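Opinion > Funerals and Memorials > Costs

Itemized Pricing Should Include the Meal

By Saulius Raudsepp

Funeral homes in Hestevley list casket, transport and chapel fees separately. The reception is usually one figure. A family quoted 3,970 for a service cannot tell what the food adds.
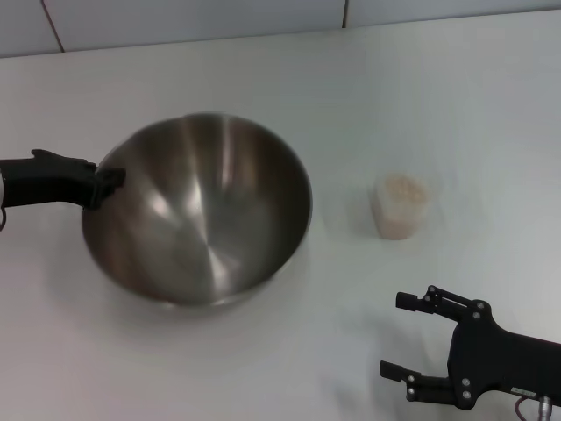 What the list should show

A per-guest rate, a minimum head count and the hall fee. A rate set for 100 guests is a poor fit when 78 attend.
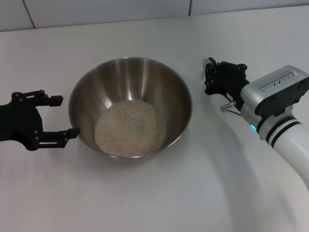

Uncooked rice in a stainless steel bowl.

Mesfin Beyene argues that longer lists confuse grieving families. I disagree. Three more lines fit on the same page.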